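Strata title and the shared driveway

Most townhouse buyers in Ploltaddale read the floor plan closely and the survey plan hardly at all. The difference between the two documents matters. A floor plan describes the rooms. The registered plan fixes what is owned outright, what is common property, and what is common property subject to exclusive use.

The six-lot complex at Didley Court illustrates the point. Each garage sits within its lot boundary, but the apron in front of it does not. Two owners had parked there for years before a sale in January prompted a review of the by-laws, which permitted standing for loading only.

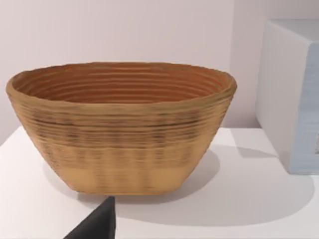
Ozoliņš
Property writer, Grammont Quarterly

Exclusive use must be recorded in a registered by-law to bind later purchasers. A letter from a former manager will not normally do so, nor will painted line markings. Buyers should obtain the consolidated by-laws along with the plan, and check that the lot numbers match the contract.

Area figures need similar care. One Didley Court listing gave 310 square metres, a total that included the courtyard and a share of the driveway. The lot entitlement – the figure used to apportion levies – is set separately and may bear little relation to floor area.

Where parking is material to the purchase, a special condition can be drafted before exchange. Amending the by-laws afterwards requires a resolution at a general meeting, and registration of the change within the statutory period.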